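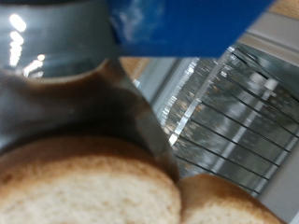 Toast and Sliced Bread: Keeping It, Browning It, Cleaning Up After It

Kitchen Tips, updated Jan 11, 2025

Sliced bread browns unevenly for a few ordinary reasons, and most of them can be fixed without buying anything.

Leave a gap between slices

Bread gives off steam as it heats. Where two slices touch, the steam stays put and the edges come out soft and pale. A finger's width between slices is enough. On a rack, lay the big slices down first and fit the heels and small ends in after.

Expect the rim to go first

The crust side always colors ahead of the middle. If you like an even color, take the bread out when the rim is golden and the center is still cream, then let it sit for a minute. It will keep drying a little. If the rim is already dark and the middle is still white, the heat is too high. Turn it down one setting and give it longer.

Fine-crumbed bread, the soft sandwich kind, browns faster than an open, holey loaf. Day-old bread browns faster than fresh. Frozen slices can go straight in, but add about 2 minutes.

Use a wire rack in the oven

A flat pan browns the underside and leaves the top behind. A wire rack set over a shiny pan does better on both sides, and the pan catches the crumbs. Heat the oven to 400 and turn the slices once. If the rack has thin wires that run one way only, lay small pieces across the wires or they will tip through.

The rack that came with our Latik oven bowed after one winter. We replaced it with a Clalley cooling rack marked oven safe, trimmed for nothing, and it fits. Check the label before you try this, as some cooling racks have a coating that can't take the heat.

Getting slices out

Wooden or silicone-tipped tongs are best. Come in from the gap between two slices and lift one from the side. Pressing down from the top dents the crumb. Never put a metal fork or knife into a toaster, and unplug it before going after a stuck piece.

Crumbs

Empty the tray once a week if you toast daily. Old crumbs smoke and make fresh bread taste burned. For baked-on bits, soak the rack in hot water with a spoonful of baking soda, then use a nylon brush. Let everything dry fully before it goes back.

Storing the loaf

Counter for two days, freezer after that. The fridge makes bread go stale faster. Slice before freezing, and put a square of wax paper between every second slice so they come apart without a knife. Stale ends go in a bag for crumbs. Dry them at 200 until they snap, then crush with a rolling pin.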